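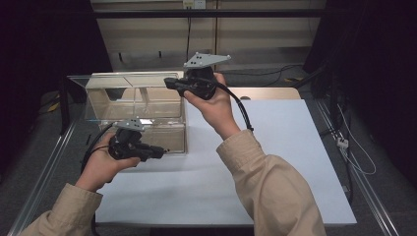

Kausar Farooqui objected at the end of the last session that if people get faster at a job after a training course, the course must have done something, and that I was being stubborn for refusing to say so. Fair enough. I'm still refusing, and these notes say why.

Week 5: Does training work? Reading the claims

Reading for this week: Hermans, "Before and After," in the course packet. Skip the appendix.

1. The before-and-after problem

The usual training study goes like this. Time some workers on a task, send them on the course, time them again. The second time is shorter. The report says the course cut task time.

What it leaves out is that people get faster at nearly anything they repeat. The gains come quickly at first and then flatten out. If the first timing catches workers early on that curve, the second one will look good whether they took the course or spent the week doing the job as usual. You need a group that got the same hours of practice and no course. Very few company reports have one. Ask for it anyway.

2. The Ponero study

You have the summary sheet. The firm trained 300 new hires in bench assembly and reported results for 200 of them. The sheet says the rest "did not complete the follow-up." It does not say whether they quit, were moved, or were sent home for being slow.

Suppose the slow ones left. Then the average of those remaining goes up without a single person improving. I am not claiming this is what happened at Ponero. The sheet doesn't let us rule it out, and the authors write as if it did.

Blagoje Karagiannis asked whether we could just assume the missing people were like the others. You can assume it. Write the assumption down in plain words and see if you still like it.

3. What was measured

Speed is easy to time, so speed is what gets reported. Scrap, rework and sore wrists take longer to show up and often land in somebody else's budget. A course that makes people quicker and sloppier will pass a stopwatch test.

Also watch the choice of task. The Mirani course taught one set of fitting steps and then tested that same set. Good scores there tell you the trainees remember the test. Whether any of it carries over to a different part, or a different material, was never checked. Transfer between tasks tends to be much smaller than course brochures suggest, and I would want to see it shown each time.
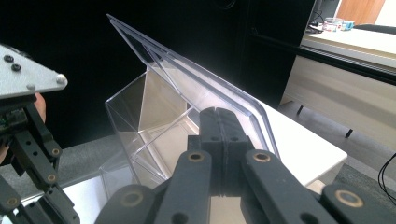
Figure 2. Thin clear acrylic sheet, held at its lower edge.

4. Who is asking

Bronus sells the course and wrote the evaluation of the course. That doesn't make the numbers wrong. It does mean you should look for the outcomes that were collected and then never mentioned again. In the Bronus report, trainee confidence is in the methods section and missing from the results.

Anil Kamath pointed out that in-house evaluators have their own reasons to find success, such as having picked the course. Agreed.

5. For next time

Take the Sorneder brochure and find 2 claims that a comparison group could settle. For each one, say who would be in the group and what they would do during the training hours. One page, typed. Do not tell me the sample should be larger unless you can say what a larger sample would fix.

Late work goes to Mohsin Ansari, not to me.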